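Gripper trials: where we have got to

Monday, April 30, 2018

The spring round of finger trials finished last week, and several members have asked for the results before the full write-up goes on the shared drive. This is the short version. Essam Amrani ran the sessions and Hicham Ait Brahim kept the log, so questions about individual grasps should go to Hicham.

We compared two sets of fingers on the same hand-held tool. The first was the hard set we have used since November, flat pads on an aluminium base, made by Codent. The second was the soft set, with black ridged pads at the front and orange ribbed pieces behind them that give when the jaws close. Both sets carry the square markers on the base, so the jaw opening can be read from the video afterwards without a separate sensor.

The kitchen tasks were chosen by Fouad Salem, who wanted objects that show damage. Metal tins and wooden blocks tell you whether a grip holds, but they will not tell you if you squeezed too hard. Bread rolls and buns will. Each task was a plain pick and place: take the item from the table, carry it to the toaster oven, put it on the rack, let go, and come away without touching the door.
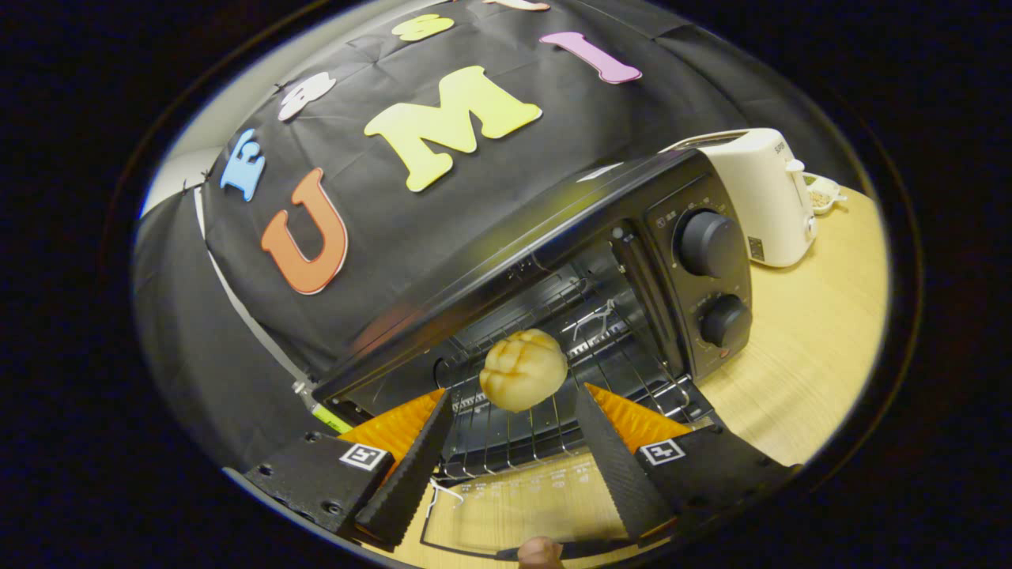 The soft set did better on anything with a crust. We logged 400 grasps across the two sets, and the hard fingers left a visible dent in 28 of theirs. The soft fingers left 22, nearly all from one afternoon when the closing stop had been set too tight. Hicham has marked those in the log and we will repeat them before drawing anything from the figure.

Placing was another matter. The soft fingers are tall, and with the jaws open they need more room from side to side than the hard ones. On the way out of the oven they caught the side wall more often, and twice they lifted the rack. Benedito Tavares thinks a shorter pad would cure most of this and has drawn one up. He would also like the ridges to stop a little below the tip – crumbs collect there and have to be brushed out between runs.

We also changed the lens halfway through. The wide one keeps both fingertips and most of the work surface in view, at the price of heavy bending towards the edges. The narrower lens gave straighter pictures but lost the oven door whenever the tool tilted, and it was dropped after two sessions. Please use the wide lens for all kitchen tasks from now on and run the calibration each morning.

The controller comparison is not finished. The Senanel board reads the recordings without trouble but stalls on long ones, and anything over 3000 images has to be split by hand. The Zikby board copes with the long files and is slower to start. Primo Ferraro has both on the bench and will report at the next meeting.

Benedito's shorter pads should be printed by then. Anyone who can spare an hour to help with the repeat grasps should put their name on the sheet by the workshop door. Bring your own buns if you want to eat any.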